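**Packing line 2: why the arm was stopped**

Many of you asked why the packing arm in the Bulcombe hall stood still for most of last week. I will try to explain it in order, as we understand it today.

The arm had packed soft goods into small boxes since March without serious trouble. On the late shift it closed its fingers on a folded cloth and did not open them again when the program told it to. It pulled the box along, and the box hit the side guard with more force than we allow. Tanvir Siddiqui pressed the stop button. No person was inside the guard and no one was hurt.

The log shows that the grip sensor reported an empty hand during the whole movement. Thin cloth and clear wrapping are difficult for this sensor, and the limit in the software was set too low after the last update from Satano. We had tested the update with 200 cycles, but all of them were with closed cartons. This was our mistake.

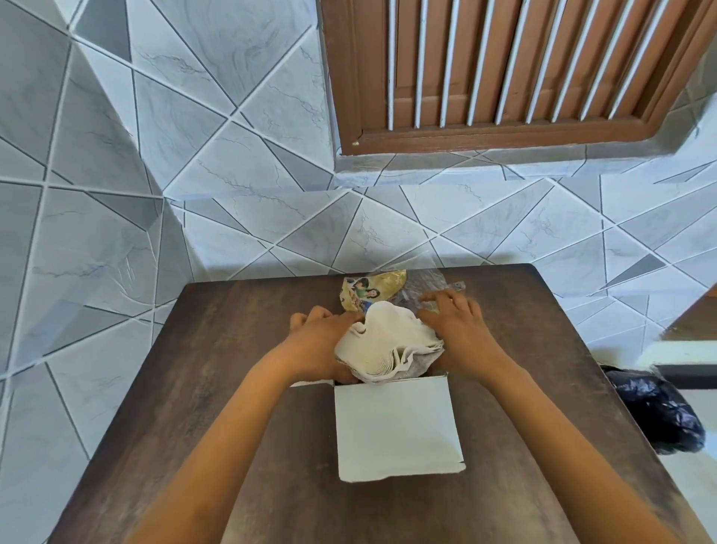
Until the repair is accepted, soft goods are packed by hand. The work is slower, and I thank both shifts for their patience. Please do not push the cloth down so hard that the side of the box opens - the Wanigasekara order must arrive with straight corners.

Astico will replace the sensor cable and we will go back to the old limit. After this the arm must complete 400 cycles with cloth and wrapping, at reduced speed, before it returns to normal work. The side guard was bent a little and has been changed already.

If you see the arm hold something longer than it should, press stop first and call the line leader after. Do not reach in to free the box, also when the arm looks still.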